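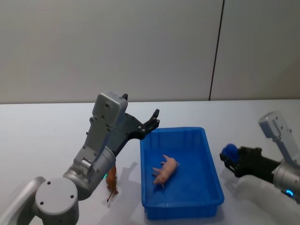
3.2 Play materials and table setup

All sessions used the same white table, pushed against a plain wall so that little else competed for attention. The materials were small toy animals, among them a brown horse, and a blue tray. We chose toys that could be picked up with one hand and that most families would already know by name.

Figure 2 shows the table with the horse and the tray. In the sorting task, the animals belonging to one group go in the tray and the rest stay on the tabletop. The groups were taken from the Plundside word list, which has 580 entries – we used only the farm and zoo sections.

Each session ran for 7 minutes, with 4 rounds. Starting positions were changed between rounds following a fixed order prepared by Anum Pirzada. A toy counted as sorted once it rested fully inside the tray. Toys left across the rim were scored separately – these cases are discussed in Section 4.1.

Figure 2. Work table with toy horse and blue tray.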